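Gusbridge Working Group on Household and Shop-Floor Automation
Minutes of the meeting held June 12, 2026
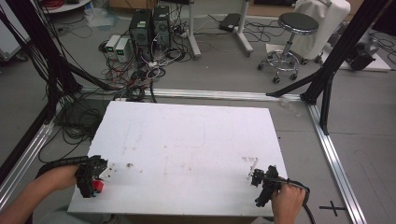

Hand-held grippers in use at the white table.

Present: Jana Gerlach (chair), Arnel Ignacio (trials), representatives of Muvlow and Schmieder, and the recording secretary.
Apologies: Fekonura.

1. Minutes of the previous meeting
The minutes of the February meeting were approved with one correction. Under item 4, "folding" should read "folding and stacking."

2. Report on table-clearing and wiping
Mr. Ignacio reported that 343 demonstrations had been accepted toward the target of 1,000. Demonstrations are performed by a person working with a gripper in each hand. Wiping remains the weaker of the two tasks. The trained arm covers the middle of a table well but leaves marks near the edges, and it does not return to a spot it has missed. Ms. Gerlach asked whether the arm could tell a stain from a scratch. Mr. Ignacio replied that it could not do so reliably and that he did not expect this to change before the next report.

The Schmieder representative stated that a cleaner who left a table in that condition would be asked to do it again, and requested that the same standard apply to the machine. Agreed.

3. Shop-floor tasks
Muvlow presented results from bin sorting and carton closing. Sorting of rigid parts was judged good enough for a supervised trial on one line. Carton closing was not. The arm handles new cartons but fails on those with a bent flap, and a member of staff had to step in repeatedly. Muvlow will keep carton closing on the list but withdraws its earlier request to run it overnight.

There was discussion of what counts as a completed task. Members held different views on whether a job finished with human help should be scored as partial or as a failure. It was decided to record it as a failure, with a note - the note to state at what point the person stepped in.

4. Household tasks
Fekonura had sent written comments, which were read aloud. The company considers dish loading and laundry folding unready for use in private homes and asks that no public statement suggest otherwise. The group accepted the comments. Ms. Gerlach observed that speed should be reported along with success, as a towel folded correctly but very slowly is of little use to a household.

5. Budget
A sum of up to 2,000 dollars was approved for replacement gripper tips and cable sleeves. The request for a second table was deferred.

6. Actions
Mr. Ignacio to record a further 200 wiping demonstrations, with attention to edges and corners.
Muvlow to circulate the terms of the supervised sorting trial.
Ms. Gerlach to reply to Fekonura.
Schmieder to supply a one-page cleaning standard.

7. Any other business
None.

The date of the next meeting will be sent by the secretary.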